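14 November 2025

Up at six. Cold in the kitchen, so I put the oven on for rolls before I did anything else and stood in front of it with my coffee. The radio said rain by noon and it came at ten.

I took the day off to finish with the table. It has been in the back room since Saturday and I've been walking around it sideways to get to the closet. The old one went out to the curb on Monday and was gone before I got home from work. I had meant to keep the screws from the leaves and forgot.

For the record, since I never write these things down and then can't find them later: the table came from Pendetti, the store out past the Vindale exit. It cost $643 with delivery. The model is called the Sinero, which I only know from the tag. The two men who brought it got it through the front door on the second try, legs off, and would not take their boots off, so I mopped after. I put the legs on myself that evening. There were supposed to be washers for every bolt and the bag was short, but the hardware store had the same size in a drawer for a few cents each.

I looked for a long time before I bought. Most of this year, off and on. The old table was too long for the room and too dark, and the veneer had lifted along one side where the radiator is. I glued it twice. The second time I used too much and it squeezed out and dried in a ridge, and for three years I felt that ridge with my sleeve every time I sat down to pay bills. I don't miss it. I thought I might, because I did a lot at that table, but so far I don't.

Spent the morning on the room itself. Pulled everything away from the walls and vacuumed behind it. Found a library card, a dried-up glue stick, a good pair of scissors I had already replaced, and a quantity of dog hair, which is remarkable given how long it has been since there was a dog. Washed the baseboards with the green soap. Washed the window inside only. The outside will have to wait for a dry day.

Then paper. I had put this off. Five boxes of it, which had been under the old table and had gotten pushed into the hall when it left. I sat on the floor and went through them one at a time with a trash bag on one side and the recycling bin on the other. Utility bills going back to the apartment. Manuals for things I no longer own. A whole envelope of warranty cards never mailed. I kept the taxes, the house papers, the letters, and one manual for the sewing machine. Everything I kept fits in a single box now with the lid on flat. It took until almost one.

I ate standing up. Two rolls with butter and cheese and the end of the soup. The rolls were a little pale on the bottom. Next time I'll move the rack down.

After lunch I tried to decide which way the table should go. I'd had it with the long side against the window wall, the same as the old one, out of habit. But the old one had to go that way because of its length, and this one doesn't. So I turned it out into the room, short end to the window, and sat on one side and then on the other. On the left side my own shadow falls across whatever I'm doing. On the right side it's better, and I can see the street, and I can reach the outlet without the extension cord. I left it that way. The chair catches a little on the rug when I push back. I may take the rug up. It was never flat anyway.

Rain all this time, steady, the gutter over the back step running over again. I went out with the broom handle and poked at the leaves from the step but couldn't reach the corner. I need to call Olaniyan about the gutters before it freezes. They did them two years ago and were fair about the price. Wrote it on the pad by the phone.

The instructions with the table say to leave the top alone for the first weeks, no polish, no spray, just a soft cloth and a little water if it needs it. They also say to keep it out of strong sun, and to use something under hot dishes. I plan to follow the first part. I've already set a warm mug on it once without thinking, and wiped the spot right away, and there's no mark that I can find. I'll get coasters. I had coasters. They may have been in the kitchen drawer I emptied last spring.
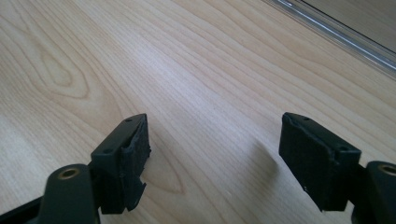 I picked this table for the top more than anything. In the store I had walked by it twice, because under their lights it looked almost white and I thought it would look cheap at home. In the daylight here it's closer to straw. The grain is fine and mostly straight, streaks packed close together, and then in one place it turns and makes a long loop, ring inside ring, a bit darker than the rest, like a knot that got stretched. I don't know how I missed it in the store. Where the light hits the wood the streaks go nearly white and you lose some of the detail, and away from the shine it goes back to a warmer beige. I ran my hand over the loop to see if I could feel it. I couldn't. It's as smooth there as everywhere else.

I considered a tablecloth, since I have my mother's good one and it never gets used, but it would cover the only part I paid extra for. The cloth can come out in December when people are here. It needs ironing and there's a stain near the hem I want to try soaking first — cold water, then the powder, then cold water again, and no heat until I'm sure it's out. I've ruined a napkin from that same set by being in a hurry.

Around three I started carrying things back in. The lamp, the pencil jar, the sewing machine in its case, which will live on the shelf and not on the table. That's the rule I'm making. The old one had things on it all the time, mail and library books and whatever needed mending, until I was working on a patch of it the size of a tray. So at night the table gets cleared. I expect this to last until the holidays, but I'd like to try.

The kept box went up on the closet shelf. The recycling went out to the garage because of the rain, in three trips. My back let me know about it on the last one. I took two aspirin and sat down for a while and finished the chapter I fell asleep over last night.

Did the bills at the new table to see how it felt. Water, electric, the car insurance. The height is right. The old one was a little high for me and I used to get a sore shoulder, which I had blamed on the chair. I also balanced the checkbook, and after the table and the new washers and the groceries there is $2,496 in the account, which will cover the gutters and leaves enough that I don't need to think about it before the first. I had set aside more than I spent on the table, so the difference goes back into savings on Monday when the bank's open. I could do it on the computer but I like getting the slip.

Supper was eggs and the rest of the potatoes, with the pickled beets from the summer. One jar of those left. The lid had a little rust around the rim but the seal was fine. I should have made more. I say that each year, and then it's August and too hot to stand over the pot.

The rain let up after supper. I took the trash bag to the can and it was mild out, no wind, everything dripping. The neighbor's porch light is on again, so they must have replaced the bulb. The drain at the corner was holding water across half the street and the cars were slowing down for it.

Still to do: gutters, coasters, outside of the window, the rug. Take the extra scissors to the kitchen. Return the library card, or find out whether it still works — I got a new one when I thought I'd lost it, and I may owe something on the old one. Look for the washers that were missing, in case they fell down inside the carton, before I flatten it. Move the oven rack down.

Bed early. The room smells of green soap and a bit of new wood, and I left the door open so it would air.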